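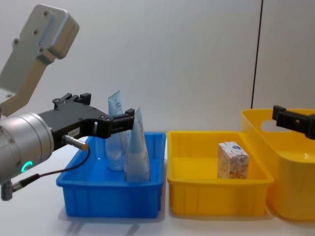 Shopping & Household Desk

Magazine > Features > Shopping & Household

Bring your own jar, and leave it at the door

Refill shops were built on customers doing the pouring. This year they had to work out how to do it for them.

11/5/20

Until March, the Valcárcel refill shop in Sorno was laid out like a small library. Dry goods ran along the left wall in clear bins with a handle at the bottom. Oils and vinegars stood on a counter at the back, and soap and detergent had a corner to themselves near the drain. You came in with your own jars, weighed them empty, wrote the weight on a strip of tape and walked around until they were full. Regulars spent half an hour there. Some of them spent longer and bought only rice.

Today there is a table across the doorway and a bell. You leave your clean jars in a crate with a list, go away, and come back the next afternoon to collect them. The bins are still on the wall, but only the staff touch them.

"I used to be a shopkeeper and now I fill jars," the owner told me. She opened the place four years ago with savings and a used chest freezer, which she still has and which has never worked very well. "I don't mind filling jars. I'd like to do something else by the end of the day."

Refill shops were having a good run before this spring. They had moved out of college towns and into ordinary main streets, often into spaces left by a shoe store or a bank branch. The idea is simple enough. The shop buys oats in a large sack and sells them by the ounce, and the customer carries the packaging home and back again. There is less to throw out, and you can buy two spoonfuls of mustard seed if that is all a recipe calls for.

Much of it depended on hands, though. A scoop might be picked up by 50 people between washings. Lids got opened, jars got set down on the scale, and children put their arms into the lentils up to the elbow. When the virus arrived, many grocery stores shut down their bulk aisles and told shoppers to leave reusable bags in the car. A grocery store can close an aisle. For a shop like Valcárcel the aisle is the whole store.

The owner closed for 36 days. In that time she and her one full-time employee tried three ways of reopening. The first was to sell everything in paper bags, filled ahead. People bought the bags, but several wrote to say they could get flour in a paper bag anywhere. The second was a deposit jar: the shop would own the jars, wash them, fill them, and charge a dollar that came off your next order. That one is still running. The third was the crate by the door, which she had expected to be the least popular and which now makes up most of the business.

The work behind it is mostly washing and labeling. Customers are asked to bring jars that are clean and dry. A lot of them bring jars that are clean. The shop washes everything again regardless, in a restaurant dishwasher bought from a diner in Prekholm, and lets it all dry overnight on racks that used to hold greeting cards. In the morning someone reads the lists, weighs each container empty, and starts filling.

The lists are the hard part. One customer writes "usual" and nothing more. Another sends a page of instructions with a drawing of how high the almonds should come. A good number of people do not know how much their jars hold, so they ask for two pounds of something in a container that will take one. The shop now prints a card that shows common jar sizes next to what they hold in rice, oats, sugar and coffee beans. It was meant to save phone calls and it has, a little.

Size matters more than looks, according to everyone I talked to in this trade. Wide mouths fill faster and spill less. Square sides pack better in a crate than round ones. Glass is what people picture when they think of a refill shop, with a cork or a wire clip, but staff who carry crates all day are fond of plain plastic tubs with a lid that shuts.
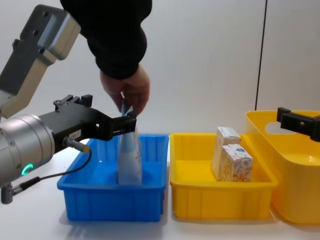
Prices have gone up, and the owner does not hide it. Before, the customer's labor was free. Now a person has to be paid to do what the customer did, and the shop adds a filling fee of 6 percent to each order. She worried about that for weeks before she put the sign up. Two people complained and one asked if she could leave a tip.

Suppliers have had to change as well. Renedier, which makes the dish soap and laundry liquid that Valcárcel sells, used to send its products in drums with a hand pump on top. A drum is a fine thing when customers help themselves over the course of a week. It is a slow and tiring way to fill forty bottles before lunch. In the summer the company began shipping a smaller drum with a tap near the bottom, meant to sit up on a shelf so that the soap runs down on its own. The Sorno shop had its shelf built by a neighbor who usually does decks. It is very strong.

The smaller drums cost more per gallon and have to go back more often, which means more truck trips. That bothers some of the people who care about these shops the most. The owner has had long emails on the subject. Her answer is that a drum going back and forth is still better than 300 bottles going one way, and that she would return to the big ones tomorrow if her back would let her.

Prekholm, the next town over, has gone a different route. A buying club there has been sharing bulk food out of a church basement for years. It kept going through the spring by splitting sacks among households, so that one family would take all the split peas and measure out shares for the rest on their own porch. Members had mixed feelings about becoming a warehouse. A woman who took on the oats said she had oats in the piano bench. But the club kept its prices where they were, and it picked up new members who had never thought about where a bag of flour goes once it is empty.

Whether any of this lasts is hard to say. The Valcárcel shop filled 1,083 jars in October, its most ever in a month, and the owner still expects to make less this year than last. People who walk around a shop pick things up. They smell the coffee and decide to try it. A list has only what the customer already knew to ask for, and sales of spices, which paid the rent in a good month, are down sharply. She has started tucking a small twist of something into each crate, cardamom or smoked paprika, with the price written on the paper. Some weeks it works.

She is planning for December, when people bake and buy nuts. The idea is to take orders early and give each customer a pickup hour, and to borrow the empty unit next door for the finished crates. The landlord has said yes as long as the heat stays off. Nuts like the cold, so that suits her.

I asked if she would let customers back among the bins once it is safe. She said she would open the doors that same morning, but she wants to keep the table and the bell. Parents with small kids have told her they would rather drop off a crate and leave, and so has a man who works nights and has never once been awake while the shop was open. For him, the jars go in a locked box on the side of the building. He puts the lids on the bottom of the crate and the jars on top, every time, and the staff have given up asking him to do it the other way around.

Comments (4)

oatsandends
Our shop does the drop-off too and I miss poking around. I have not bought a new spice since February.

prekholm_porch
Member of the buying club here. We are down to one sack of split peas, if anybody wants them please take them.

T. from the north side
Would it be possible to get the jar size card as something we can print at home? I am one of the two-pounds-in-a-one-pound-jar people.

glasslids
A filling fee seems fair to me. What I would like is for the soap to come in unscented.

More in Shopping & Household
How long flour keeps, and where to put it
A beginner's guide to joining a buying club
Is your dishwasher getting jars clean?
The hardware store that still sells nails by the pound
Five soups from a bag of split peas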